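Small Objects, Sorted: Gallery from the Lumbao Lending Room

The Lumbao Lending Room maintains a collection of small household items, toys and craft supplies for use by member schools and community groups. This gallery accompanies the annual review of the loose-item collection. 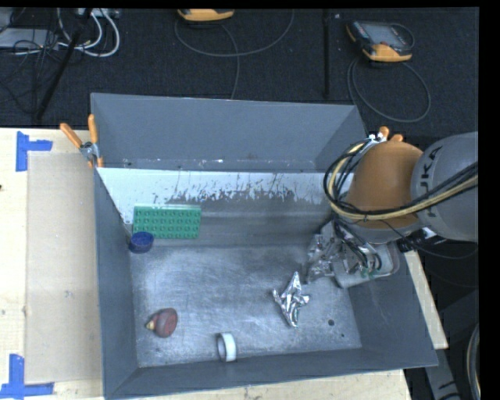 What should a group do with small items that do not belong to any set?

Place them together in one open bin and return the bin to the service desk. Staff will sort the contents at the next review and assign each item to a set, to the craft supply or to disposal. Groups are asked not to guess at the correct set, as a wrongly placed piece is harder to find than a loose one.

The bin and its contents
Mixed items in a gray metal bin, among them a green building brick, a small dark blue cup and a crumpled piece of silver foil. The bottom of the bin is scuffed and scratched, and the sloped panel at the back is scraped and flaked along its middle and right.

The green brick
Building bricks are the most frequently borrowed items in the collection. Loose bricks are held by color until 44 have been gathered, at which point they are issued as a supplementary set. Bricks with damaged studs are withdrawn.

The blue cup
Small cups are lent for water play, paint and counting exercises. They are listed in the catalog by color and by the width of the rim. A cup with no matching partner is transferred to the paint shelf, where odd cups are always in demand.

The foil
Foil is classed as a consumable and is not expected back. Clean pieces may be used again for collage and for lessons on light and reflection. Groups that require larger quantities should place a separate order through the Skostex supply list, which is updated every January.

The white ring
An item resembling a roll of tape, standing on its edge near the front of the bin. Tape is lent by the roll, and partly used rolls are accepted on return. Empty cores are kept for model making and may be requested at no charge, up to a limit of 100 per group in each school year.

The red piece
A small, rounded object in dull red with a yellowish pointed tip. Items that cannot be identified from the catalog are given a temporary number and kept for seven weeks. If no group claims an item in that time, it is added to the general play collection.

Notes on the loose-item collection

The collection was established by Apinya Thongsuk, who remains responsible for the catalog. It began with a donation of 400 pieces from the Pludov Nursery School and has grown through gifts from member groups. Records are kept for every item larger than a coin. Beads, buttons and similar pieces are recorded by weight and stored in closed jars.

Sorting follows a fixed order. Items are first separated by material, then by use, and finally by size. Metal and foil are handled before plastic, and any piece with a sharp edge is set aside for inspection. Cups and other vessels are washed before they are returned to the shelves. Paper goods that have been exposed to damp are not kept.

Member groups may attend a sorting session by prior arrangement with Uthai Inthanon, who supervises the work tables. Participants are shown how to read the catalog labels and how to complete a loss report. Children may attend when accompanied by a teacher, although the smallest pieces are not handed to those under the age of four.

Borrowing and returns

Loose items may be borrowed for one school term. Requests should state the type of item, the quantity and the age of the children who will use it. Sets in heavy use, including the Sosier building series, should be reserved in advance. Returned items should be dry and free of glue.

Groups wishing to donate are asked to send a short list of the proposed items before delivery. Battery-powered toys, glass and painted items of unknown origin cannot be accepted. A receipt is issued for all donations entered in the catalog.

Text and captions: Lumbao Lending Room, Collections Office
Page revised 9 February 2022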